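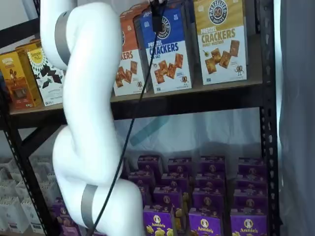
Upper shelf of the unit, with the snack boxes stood upright on the wooden board.

Wolla boltless shelving unit, black with wooden boards
Reviewed by Rajitha Wanigasekara

I run the snack and dry goods side of a small shop called Miah. We needed shelving for boxed crackers, thins and cereal bars, and the old wall brackets had started to pull out of the plaster. I looked at proper shop gondolas first and the prices put me off. The Wolla unit is sold for garages and utility rooms as much as for shops, and it cost 265 for the pair from Dildale, delivery included. We have had ours up and in use since July.

What you get

The frame is black metal. The uprights have rows of small slots all the way up, the crossbars hook into the slots, and the boards drop on top. No nuts or bolts are involved anywhere. There is a sheet of drawings and no written instructions at all, but the drawings are clear enough.

The boards are a light wood colour and look better than I expected against the black. They came wrapped flat in one carton with the metalwork in another. One board had a knocked corner. I turned it to the back and didn't bother sending it in.

Putting it up

The first unit took 50 minutes with two of us, the second a good deal less. You will want a rubber mallet. The crossbars have to be tapped down until they seat properly in the slots, and a bare hammer chips the black coating, as I found out on the first one. Build it lying down as far as the second crossbar and then stand it up. If you try it upright from the start the side frames splay and you need a third pair of hands.

Check the uprights before you load anything. There is a right way up for the slots and one of ours went in upside down, so the whole side had to come apart again.

The feet are plain plastic caps with no height adjustment. Our floor drops towards the door and I had to pack one corner with a piece of lino. For a shop floor that is a real shortcoming, and it's the main reason I have marked the unit down.

In use

Boxed snacks are light, so I can't tell you much about heavy loads. The fullest shelf shows no sag that I can see. The shelf height can be changed in small steps, which suits us. Cracker boxes are tall and bar boxes are short, and on fixed shelving you either waste space over the bars or can't get the crackers in.
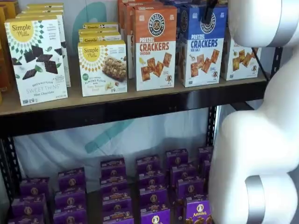
Can you move a shelf once the unit is full?
Only after clearing it. The board lifts off easily, but the crossbars need knocking upwards from underneath, and that shakes the rest of the unit. I take everything off the shelf above as well.

Facing up

The shelf depth is good for anything in a narrow carton. You can line up several boxes of the same flavour one behind the other and still have the front one near the edge. We keep Simple Mills and Pretzelized on these shelves, and both have bold fronts that do most of the work for you. The mint chocolate thins and the cheddar pretzel crackers can be picked out from a fair distance.

Because the boards are flat and have no lip, boxes can be slid forward with one finger. They can also be slid off. A customer's coat sleeve will take a cracker box over the front quite easily. I have since fitted a low clear strip from Junico on the lowest two shelves, where children reach in. It sticks on with tape and has stayed put.

There is nowhere to clip a price ticket. The front crossbar is smooth and the usual plastic ticket rail won't grip it. Magnetic holders work well on ours and can be moved when the stock moves. Allow for them in your budget if you are fitting out more than one unit. I ended up buying 41 of them.

Cleaning

The crossbars wipe down with a damp cloth. They do show dust, as anything black and shiny will, and fingerprints show more than dust. The boards are harder to keep nice. They mark if a wet box is left on them, and crumbs from a split packet get down the gap between the board and the metal. Every few weeks I lift the boards out and brush the ledge underneath.

Compared with shop shelving

I had a quote of 1,474 for a run of proper gondola shelving to fill the same wall. That would have come with a back panel, ticket rails, adjustable feet and rounded edges. The Wolla has none of those. If I had a bigger shop, or sold tins and bottles, I would have paid the extra. For light boxed goods along one wall, I couldn't justify it.

Do fix it to the wall. The kit includes one small bracket per unit and I would use two. It is steady enough when loaded evenly, but it rocks a little if you lean on one end, and I wouldn't have it free-standing where the public can get at it.

Good points: price, easy height changes, no bolts, looks tidy.
Bad points: no adjustable feet, no ticket rail, open front edge, coating chips if you are careless with a hammer.

Four out of five for a stockroom or a kitchen store cupboard. Three out of five for a shop floor.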